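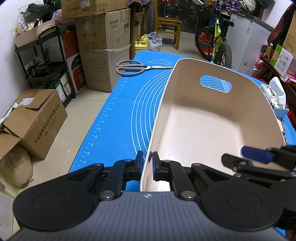
Handgreifer im Vergleich: Die Wanne bleibt der Endgegner

Skerkcombe. Zwei Bauarten von Fingerpads hat das Greiferlabor Woline im April gegeneinander antreten lassen, und wer auf einen klaren Sieger gehofft hatte, wird enttäuscht. Fast 2.792 Griffe stehen im Protokoll, ausgeführt mit handgeführten Greifern an Dingen, die in jedem Haushalt herumliegen. Die Industrie testet gern an Würfeln. Würfel beschweren sich selten.

Das weichere Pad aus dem Hause Jenovley, 40 Gramm schwer, hält dünne Wände zuverlässig fest, etwa den Rand einer Kunststoffwanne. Solange die Wanne leer ist, jedenfalls. Mit Inhalt beginnt das Pad nachzugeben, und zwar mit einer Gelassenheit, die man sich im Straßenverkehr wünschen würde. Die härtere Variante von Sotomayor packt kräftiger zu, rutscht aber an glatten Flächen gern ab.

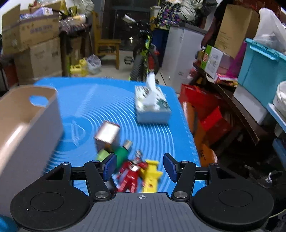
Bei Kleinteilen wendet sich das Blatt. Spielfiguren mit abstehenden Armen sind für beide Pads eine Zumutung, weil sie sich beim Schließen der Finger wegdrehen. Das Labor hat die Öffnungsweite deshalb von 70 auf 110 Millimeter vergrößert. Seither passt mehr zwischen die Finger, allerdings auch mehr, das dort nicht hingehört.

Woline will die Messdaten im Sommer veröffentlichen. Sotomayor kündigte unterdessen ein überarbeitetes Pad an, Jenovley ebenfalls. Beide sollen deutlich besser sein als das jeweils andere.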